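From the Kitchen Table

If you joined us for the Monday lunch group in October, you will remember that we had more carrots than anybody knew what to do with, and that most of them ended up as soup. The soup was lovely, but I promised myself that the next time we talked about carrots I would say a good word for the small panful – the kind you make when it is only you at home, or you and one other person who isn't very hungry.

A small saucepan with a lid is all the equipment it takes, and a bowl to go with it. I slice the carrots on a slant, drop them in with a splash of water and a little butter (16 grams if you like to weigh things, and I do), put the lid on and leave them alone over a low heat. I like a glass lid for this, as it saves so much lifting and peeking.

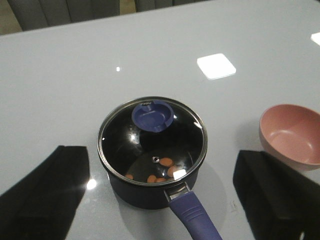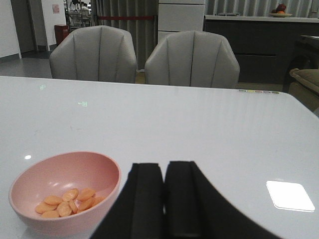
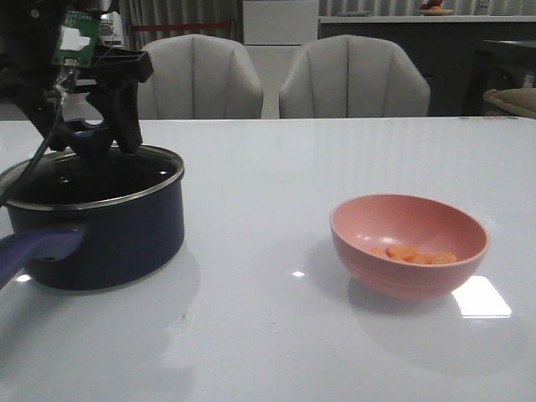 The Skirnumthorpe kitchen is open to members again on weekday mornings, so please do come in and use it. The pans live in the low cupboard by the door, and we ask that each lid goes back with its own pan – I spent most of a morning last month matching them up, and I would be very happy never to do that again. Bowls can go on the open shelf, stacked however you please.

A reader wrote to ask whether frozen carrots will do. They will, and quite nicely too, though I would use less water and take the lid off for the last few minutes so they don't go soft on you. A pinch of salt at the end, some chopped parsley if there's any left in the garden, and a slice of bread for the butter at the bottom of the pan.

Next time I want to write about peas. If you have a way of cooking them that your family asks for, drop a note in the box by the kitchen door and I'll try as many as I can before the next issue goes out.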